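Clendavent Discovery Pages
For readers in grades 2 to 4
Looking Inside a Jewelry Box

A jewelry box is a box for keeping small things you wear, like rings, chains and bracelets. Many homes have one. It might sit on a dresser, on a shelf or on a counter next to somebody's cup.

From the outside, a jewelry box can look like any other box. The interesting part is inside. Most jewelry boxes are split into small spaces called compartments. The thin walls between them are called dividers. You may have seen dividers before in an egg carton or a pencil case.

The spaces do not all have to be the same size. A short, square space is good for earrings. A long space is good for a bracelet or a watch.
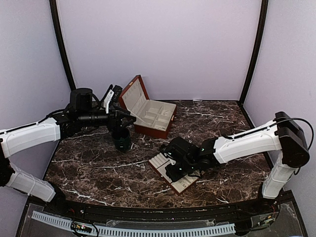

Why do chains get tangled?
A chain is made of many little links, and it bends at every one. When two chains are kept in the same place, they slide over and under each other each time the box is moved. After a while they make a knot. Keeping each chain in its own compartment helps a lot.

The lining

The inside of a jewelry box usually has a lining. A lining is a layer of cloth or other soft material. Metal can scratch other metal, and some stones can scratch almost anything. The soft lining gives the jewelry something gentle to rest on.

Linings come in many colors. Cream, black, red and dark blue are common. Small silver things are easy to find on a dark lining. On a light lining, you can see dust sooner and clean it out.

Ring slots

Rings are small and they roll. Some boxes have slots for them. A slot is a narrow opening between two pieces of padding. You push the bottom of the ring down into the slot, and the padding holds it. The top of the ring stays up so you can see which one it is.

The lid and the clasp

The lid keeps out dust and light. It is joined to the box with hinges, the same kind of part that lets a door swing. At the front there is often a clasp or a catch. This is a small piece of metal that holds the lid shut. A clasp is not a lock. It keeps the lid from falling open when you carry the box, but anyone can open it.

Try it: sort a jewelry box

Ask a grown-up before you start. You can use a real jewelry box or make one from an egg carton.

1. Put the box on a flat table or counter.
2. Move drinks away first. Cups tip over easily, and a wet lining takes a long time to dry.
3. Open the lid all the way and take everything out, one piece at a time.
4. Wipe the compartments with a dry cloth.
5. Close the clasp on each chain or bracelet before you put it back.
6. Give each piece its own space. Curl a bracelet into a loop so it fits. 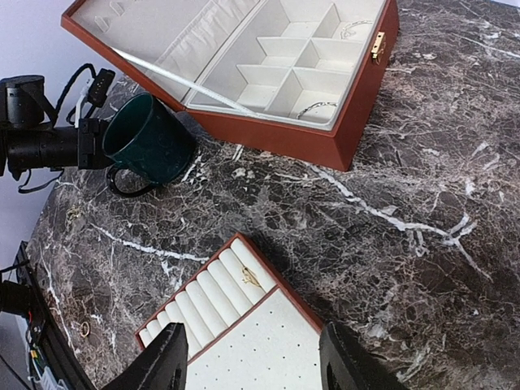
Clala Home and Everyday Things Team

Silver and tarnish

Silver is a shiny, pale gray metal. If it is left out in the air, it slowly turns dull and dark. The dark layer is called tarnish. It forms when silver meets tiny amounts of sulfur in the air. Tarnish is only on the surface, so it can be rubbed off with a soft polishing cloth.

A closed box slows tarnish down - it does not stop it. Silver that is worn often may stay bright longer, as it gets rubbed a little each time.

Words to know

Clasp: a small fastener that holds two parts together
Compartment: one of the spaces inside a box or drawer
Divider: a thin wall between two spaces
Hinge: a part that lets a lid or door swing open
Link: one ring or loop in a chain
Tarnish: a dull, dark layer on metal

More from this series: Buttons and Zippers, What Is a Drawer Runner?, How Mugs Are Made

Page last checked 2024-06-26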